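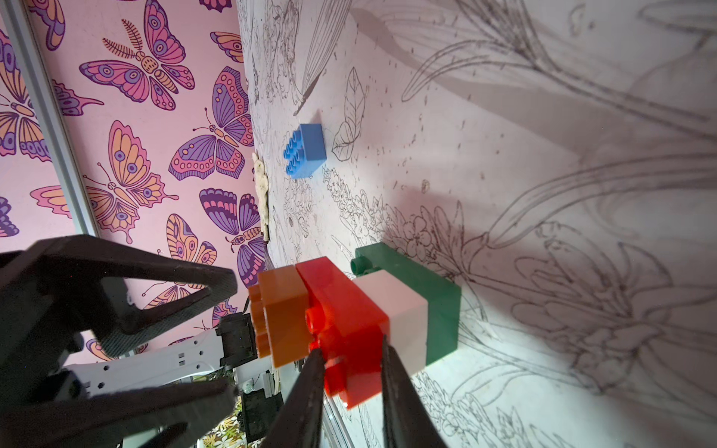
I keep getting told that I have to see Jallby live before I'm allowed an opinion. Fine. I went in August, stood through the whole set, and I still have the opinion.

The record is called Telum and people I trust love it. Sharon Rugemalira sent me the link three times. I've given it a fair number of evenings by now and I hear two good songs, "Umali" and the long one that closes side one, with a lot of expensive fog between them. The drums sound like they were recorded down the hall. I'm told this is intentional. Most things on this album are intentional, according to the people who like it.

Live, it was louder, which helped. The room holds 478 and it was full, or full enough that I couldn't get my coat off. She opened with "Umali," a strange choice, as she then had over an hour to get through without it. The band was tight. The bass player was the best thing on the stage and got no solo and no introduction. Around the middle there was a speech about how the songs "found her" in a cabin. I have heard that speech from at least four other singers. Is there a cabin they all share?

What bothers me more is the way it's being sold. The label, Pornorano, put out a numbered vinyl edition, 3,639 copies, and called it tiny. I own number 244. It has the same nine songs as the regular one plus a folded poster, and it skips on track six. I wrote to them about the skip and got a reply asking me to rate my experience.

And the reviews! Every one of them says "intimate." A string section and a choir on the last three tracks, and it's intimate. I'd like to know what a reviewer would call one person with a guitar.

Sharon says I'm being stubborn and that it clicks on headphones, late, with the lights off. Maybe. I tried that last week and fell asleep during the choir. I'll play side one again, because the closer really is good, and the copy's going up for trade if anyone wants it. Poster included, skip included.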